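How I Clean and Put Away the Sand Toys
January 2, 2025

Every August we come home from the lake with a bag of beach toys, and every August I used to shove that bag in the garage and forget it until the next summer. Then I'd open it up and get a lapful of sand and one very stiff towel. So now I do it properly, and it takes me 20 minutes if I don't get distracted (I get distracted).

What you need

A tub or a big sink, dish soap, an old toothbrush, a couple of towels and a mesh bag. Mine is an onion bag and it works great!

Step 1: Shake it all out outside

Do this on the grass. Turn the bag inside out too, and run your fingers along the seams, where the sand packs in. I skipped the seams once and was sweeping the laundry room for a week.

Step 2: Spread everything out

I tip the whole lot out so I can see what I've got. Buckets go on their sides so any leftover sand slides toward the opening. Pull out anything made of cloth and set it aside for the washing machine – it only gets in the way of the scrubbing.

Now's the time to toss anything cracked. Run a thumb around each rim, and if it feels sharp, out it goes.

Step 3: Start with the net

The little fishing net gets done first, while the water's clean. Hold it by the handle, dunk it and swish it back and forth, mesh side down, then flip it and do the other side. Don't scrub the mesh with the toothbrush. I tried that on our last one and put a hole in it you could fit a plum through. Save the brush for the spot where the handle meets the rim, because gunk loves to hide there.

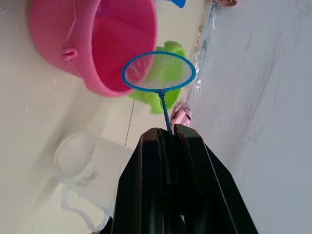

Step 4: Molds and buckets

Soapy water, toothbrush, go. Animal molds are the fussy ones, with all those rounded bits, so I fill them with suds and let them sit while I do the buckets. Get around the little lugs where a bucket handle hooks on, too. My friend Sofia Macedo runs hers through the dishwasher on the top rack, but I've warped a shovel that way and I'm not going back.

Step 5: Dry and store

Lay everything upside down on a towel overnight. Small pieces go in the onion bag, the bag goes in the biggest bucket, and the net lies on top so its rim doesn't get bent.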